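From: Verna Whitlock
To: Stenville Home Exchange list
Date: June 14, 2020
Subject: Re: [homeswap] Points system - who has tried it?

Lucie Fehr wrote:

> We are thinking of moving our listing over to Celtivau. The idea is
> that you earn points when someone stays at your place and spend
> them wherever you like, so no more hunting for a direct swap.
> They say members get 3 offers in the first month. Kiyoshi
> is all for it. Has anyone here done it, and is there a catch?
> Also, do people bother with indoor photos?

Lucie,

I joined in November and I'm still a member, mostly out of stubbornness. I would read the terms twice before moving anything over.

My trouble is with the points. They gave our house 128 a night. I asked what that was based on and got a paragraph about "comfort and demand." Chantal Chisholm has one bedroom fewer than we do, on a louder street, and hers is set higher. Maybe there is a good formula in there somewhere. I'd like to see it.

I had 831 points saved up by spring and nowhere to go with them, for the reason we all know. Fine, nobody's fault. But the points run out after two years whether you can travel or not, and when I wrote to ask if they would stretch that, I got a form letter thanking me for my patience.

As for the offers, I got two. One was for dates I had already blocked off on the calendar. The other wanted our place for nearly the whole summer and stopped writing when I asked about the cats.

On indoor photos, I would put up a few and not fuss. Mine went up as they were and I can't say it made any difference either way.

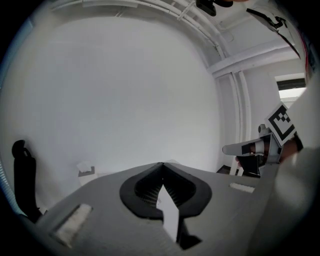
WHAT I'D ASK THEM FIRST

Who pays if a guest cancels the night before? Their page says "the community guarantee applies," and I have yet to find anyone who has collected on it.

Do you get your points back if you quit? I was told yes on the phone and no by email.

Is the yearly fee the same the second year? Mine was not.

DIRECT SWAPS

I know they're slow. Maëlle Dufour and I wrote back and forth all one winter before we settled on dates, and she still forgot to leave the key to the shed. But I knew who was sleeping in my bed, and she knew who was sleeping in hers - no points, no guarantee with a capital G.

If Kiyoshi has his heart set on it, keep your listing here as well. Nothing in their terms says you can't, or didn't when I last looked.

Verna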